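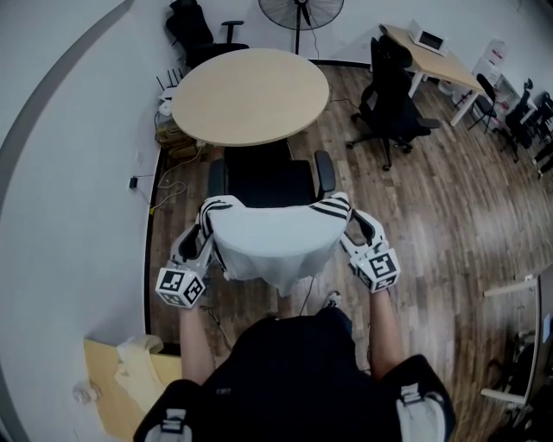
White cloth over the back of the office chair, by the round table.

October, 4:30 pm

Reading group notebook, second pass on the Lindqvist stories. Sarita Bhardwaj had the library copy, I had the paperback, and the page numbers don't match, so references from now on go by story title and paragraph.

Finished "Galtisau" this morning. It runs 13 paragraphs in the paperback. The library copy splits the fourth one in 2, at the line where the brother gets off the bus. I think the split is the older version. The sentence after it starts with "He" and reads oddly if it follows straight on from the landlady.

Word count for "The Ferry Clerk" is 2695 without the epigraph. Ilari Jääskeläinen got a lower figure from his scan, but his is missing the letter near the end. Asked him to rescan.

Notes on the money talk in "Pladach":
- rent is mentioned early and never paid on the page
- the father says "ninety" twice, once for crowns and once for his own mother's age. Sarita thinks it's a slip. I think it's meant.
- the pawned watch comes back in the last scene with no explanation

Still no date for "Pladach." The Prendeso edition puts it after the bank closures, but gives no source. The tram fare in the second scene might settle it — need an old timetable.

Some 90 index cards typed up. The ones marked P are from the Prendeso notes and shouldn't be mixed with ours. Two were already in the wrong box, moved them back.

To do: compare the endings of "Galtisau" side by side, ask Ilari about the epigraph, return the library copy.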